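3. Cell setup and upkeep

3.1 Layout

The Rudham cell is one arm on one table. White arm, gripper, one tray in front of it. We kept it small on purpose, the earlier Ekham layout had two stations and we spent more time re-checking the second one than using it. Controller board sits on an open framed platform behind the table. Laptop and screen at the far right corner, out of the sweep. Cables from the platform drop down the left side and must stay there. Twice in the first month one crept over the table corner and the arm dragged it, after which the joint zero was off and we lost a morning.

The tray is dark grey with a raised rim. Matte matters more than colour. A shiny tray used in the pilot gave reflections that the height routine took for dough. It is not fixed to the table, only pushed against two stops and checked at the start of each session. This is a weak point and we come back to it in 3.4.

3.2 The tool

The poking tool is a plain metal rod with a pointed tip, held in the gripper. No tool changer. We tried one (Makris pattern) and it added play at the tip that we could not get rid off, so the rod goes straight in the fingers, by hand, before the first run. Fitting it: open gripper, rod against the back stop, close at low force, then tug. If it slips, wipe fingers and rod with a dry cloth and do it again. Do not raise the force. Raised force bends the finger pads over time and then every rod sits crooked.

Tip height is set against the bare tray first, then against a piece of dough. Fig. 1 has the second of these, with the tip just over the top of the piece.

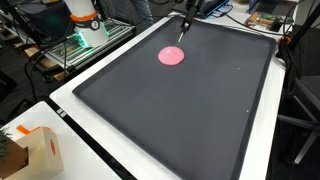 Soft Materials Handling Group, Jamon Institute
Fig. 1. Tip height set against a single piece of dough. Rod held directly in the gripper.

The starting gap is 3 mm. Smaller than that and the first contact happens before the piece has settled, larger and the approach takes up too much of the cycle. The gap is set by jogging down in small steps with a gauge slip under the tip, slip out, save the height. Takes a few minutes when the rod is straight. When it isn't, takes far longer, and the rod should just be swapped.

3.3 Dough

Pieces are rounded by hand and put down one at a time, towards the far side of the tray. Position is loose, the arm is given the centre at the start of each run. Fresh dough is soft and the tip goes in clean. Old dough forms a skin, the tip dents it before breaking through, and the force trace gets a false first peak. In early runs we took that peak for real and had to throw the lot out. Now each piece is used for 10 pokes, then re-rounded, and the tub is replaced when the skin comes back within one run.

Crumbs. Bits come off the tip and land on the tray. They do no harm near the rim but one under the dough tilts it, and one under the gauge slip throws the height. Tray is wiped between runs, damp cloth then dry. Small specks away from the work area we leave.

3.4 Upkeep and faults

Routine was kept short as longer lists did not get followed:

Start of session: tray on stops, rod tug test, cables clear on the left, height against tray, height against dough.
Between runs: wipe tray, wipe tip.
Every 100 runs: rod out, roll it on a flat surface, finger pads off and cleaned, zero checked on all joints.
End: arm parked high, rod out, dough back in the tub with the lid on.

We logged 62 stoppages over the whole period. Most were height faults, and nearly all of those traced back to the tray having shifted off its stops after wiping. Second was rod slip, always after the pads had gone greasy from the dough. The rest were cable or comms faults, cleared by reseating the plug at the board and restarting the controller. The board's lights are a poor guide here, they stayed green through several dropped links.

Repairs were few. One set of pads changed. One rod bent by a bad jog, operator had the step size left on coarse. After that the jog program was altered to go back to fine each time the gripper closes, and it has not happend again.

Screwing the tray down would fix most of section 3.4 and we should of done it earlier. It was put off as the same table was needed for other work in May. The next build has a recessed plate with two pins, and the height check against the bare tray can then probably be dropped to once per session, tests ongoing. Results for the fixed tray are not included in section 4.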